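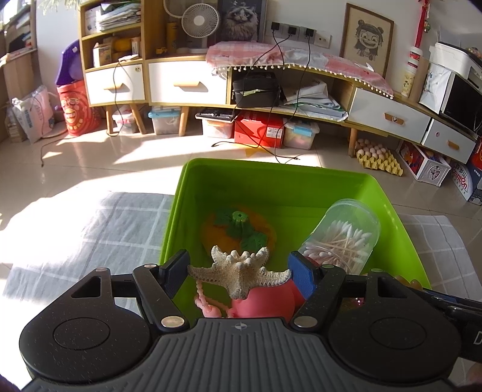

Staniforth Reporter's Notebook

Search products, part codes, guides Go

Last updated: 16 December 2024

The Staniforth is a top-bound notebook for shorthand and interview notes. It is made by Suvwood at the Lullstead bindery and supplied to newsrooms, press offices, court reporters and journalism courses. The page is narrow enough to be held in one hand and the cover is stiff enough to write on while standing.

Format and ruling

The closed book is 211 mm tall, measured from the foot of the page to the top of the wire. Lines are 8 mm apart, printed in grey on both sides of each leaf. A single vertical line divides the page into two columns of equal width. Most users take shorthand down the left column first and then the right, or keep the right column for times, spellings and queries.

The top line of every page is left blank for a date and page number. Pages are not numbered at the bindery. A version with printed page numbers is supplied for court and inquest work, where notes may be asked for later and a missing leaf has to be obvious. The numbered version has no perforation.

Paper

The standard paper is Pultitz uncoated white. It takes ballpoint, pencil and most gel pens without marking the reverse of the leaf. Broad fountain pen nibs will show through, and with very wet inks may bleed. Pencil can be rubbed out, but repeated rubbing on the same line raises the surface and later notes in ink will feather.

The paper is acid-free. Notes made in pencil or pigment ink are suitable for long storage in a dry room. Ballpoint and dye-based inks fade in daylight whatever paper is used.

Binding

The wire is a twin loop, coated in black nylon, with the closing seam turned to the inside of the back cover. Leaves turn fully over and lie flat behind the book. The wire ends are cut and tucked so that they do not catch on a jacket lining or bag.

Twin-loop wire can be bent out of shape if the book is carried in a back pocket. A slightly bent loop can be pressed back by hand. If a loop has opened at the seam, leaves will begin to drop out at that point and the book should be replaced.

Covers

The front cover is a flexible card, folded back with the used pages. The back cover is heavy greyboard and acts as the writing surface. Both have rounded lower corners. The front carries a panel with spaces for name, desk, start date and end date. Inside the back cover is a plain box for contact numbers and an index of interviews by page.

Covers are not waterproof. For outdoor work in steady rain, use the Staniforth All-Weather, which has a polypropylene cover and a coated paper. The All-Weather must be used with pencil or a pressurised pen; gel ink does not dry on it. The cut-off date for yearly contract orders of the All-Weather is the end of October.

Versions

Standard: ruled, perforated below the wire, card front cover.
Court: ruled, numbered, not perforated, card front cover.
All-Weather: ruled, perforated, polypropylene front cover.
Plain: unruled, no centre line, perforated. Made to order only.

All versions share the same page size and fit the same holders and storage boxes.

Storing used notebooks

Used books should be stored upright with the wire at the top. Stacking them flat puts the load on the loops of the lower books and produces a pile that slopes. The Suvwood notebook box holds a row of closed books in the upright position and has a label holder on the short side. Remove rubber bands and metal clips before storage, as both mark the paper.

How long notes are kept is for the publisher or the individual reporter to decide. The start and end dates on the cover panel should be filled in before a book is boxed. It is slow work to date an unmarked notebook from its contents.

Ordering

Notebooks are sold in packs and by the carton. Versions cannot be mixed within a pack but can be mixed within a carton. Title printing on the front cover is available on carton orders in one colour. Artwork should be supplied as a vector file with fonts outlined. A printed proof is sent before the run starts and the order is held until it is signed and returned.

Unused packs may be returned in their original wrapping. Books with title printing are not returnable unless there is a fault in the printing or binding.

Sign up to the Suvwood trade newsletter for stock notices and price changes. Enter your email address Subscribe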